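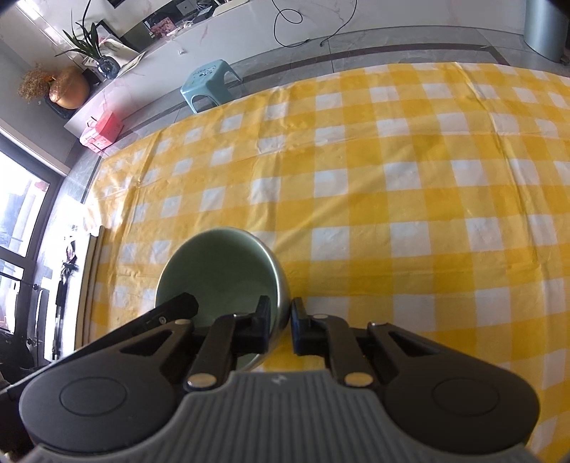 The Case for a Laid Table

Opinion, by Ikechukwu Sani

Institutions that provide meals to the public tend to speak about food in terms of supply. Reports are written on portions, on cost per head, on storage and waste. The table at which the food is eaten receives far less attention, and in many dining rooms it has been reduced to a surface that can be wiped in a few seconds. This essay argues that the reduction has gone too far. A cloth on the table and a proper bowl are modest provisions, and the organizations responsible for shared meals should restore them wherever it is practical to do so.

The argument begins with an ordinary pairing: a green ceramic bowl on a yellow-and-white checkered tablecloth. Neither object is rare. Most readers will have eaten from something similar at the home of a relative, and many will own one or the other. The checkered cloth in particular has been treated for so long as a sign of informality that it is seldom considered on its merits. It deserves better treatment.

What the cloth does

A tablecloth has a practical function that is easily forgotten. It softens the sound of dishes being set down. In a room where many people eat at once, the difference is considerable, and it is felt most by those who are hard of hearing or who find noise tiring. At the Karinel dining hall, where cloths were brought back in February after a long absence, the first comment received from regular guests concerned the noise. They reported that they could hear the person across from them. The color of the cloths was mentioned later, and by fewer people.

A cloth also marks the difference between a table that is in use for a meal and a table that is in use for something else. Many community rooms serve several purposes in the course of a day. The same tables hold paperwork in the morning, lunch at noon and card games in the afternoon. When the cloth goes down, the work is put away. Staff do not need to announce it.

The objection most often raised is laundry. It is a fair objection. Karinel keeps 27 cloths in rotation and sends them out to be washed twice a week, and the expense appears in the budget as a separate line that must be defended every year. Wipe-clean coverings would remove that line. They would also bring back the sticky surface and the smell of cleaning spray that guests disliked before, and they tend to be kept in service long after they have cracked at the corners. A washed cotton cloth with a faint stain is, in the view of this writer, the more respectable object.

Checks have a further advantage over plain white. A white cloth shows every drop of soup and makes a careful eater anxious. A pattern of yellow and white is more forgiving. It permits a spoon to be set down in the wrong place. For children, for older guests with unsteady hands, and for anyone who has ever been embarrassed at a formal dinner, this matters more than elegance.

What the bowl does

The second half of the pairing is the bowl. Institutional catering has moved steadily toward the shallow, wide, pale dish that stacks well and can be dropped without consequence. The deep bowl has been pushed out because it takes more space in the rack. Yet a deep bowl keeps soup warm longer than a shallow one, is easier to eat from with one hand, and gives the spoon a wall to push against. Occupational therapists have recommended high-sided dishes to their patients for many years. There is no reason the same shape should be reserved for people who have been assessed as needing it.

Ceramic is preferable to plastic for reasons of weight. A bowl with some weight to it stays where it is put. It does not slide when the eater reaches across the table, and on a cloth it hardly moves at all. It breaks, of course. A dining room that adopts ceramic must accept a certain number of losses, and it should plan for them openly, without treating each broken bowl as an incident that requires a form.

Color is a smaller question, but it is worth a paragraph. A muted green flatters most of what is served in a public dining room: rice, noodles, lentils, oatmeal, stewed fruit. Pale food in a pale dish is hard to see, especially for those with failing eyesight, and food that is hard to see is often left uneaten. Kitchens that have spent a great deal of effort on the menu may find that a change of crockery does more for the quantity of food returned than another revision of the recipes.

The question of cost

It would be irresponsible to recommend any of this without addressing money. The hall at Karinel serves 1000 meals in an ordinary month, and its manager cannot replace everything at once. The approach adopted there was gradual. The first order covered eight tables. Old dishes were kept in use on the remainder until they wore out, and the two kinds were allowed to exist side by side for most of a year. Some guests preferred the old tables, which were nearer the serving counter, and no attempt was made to move them.

This gradual method has a benefit that a complete refurbishment lacks. It allows mistakes to be corrected while they are still small. The first cloths ordered were too long and caught on chair arms, and they were hemmed before the second order was placed. A bowl with a very thick rim was tried and withdrawn after guests found it unpleasant to drink from. A thinner rim was chosen in its place.

Managers sometimes respond that guests have never asked for tablecloths. This is true, and it is a weak guide to policy. People who depend on a shared meal are often reluctant to ask for anything beyond the food itself, out of courtesy or out of concern that a request will be taken as a complaint. The absence of requests should not be read as satisfaction.

A recommendation

Every organization that serves regular meals should set aside a fixed part of its equipment budget for the table: cloths, bowls, and the means of washing both. The sum need not be large. It should, however, be protected, so that it is not absorbed each year by the repair of an oven or the purchase of another refrigerator. Kitchens will always have urgent needs, and the table will always appear able to wait.

Those who hold the budget should also eat at the tables they provide, at the hour when the room is full and with the same dishes as everyone else. At Karinel this is now done on the first serving day of each month — lunch begins at noon, and seats are not reserved.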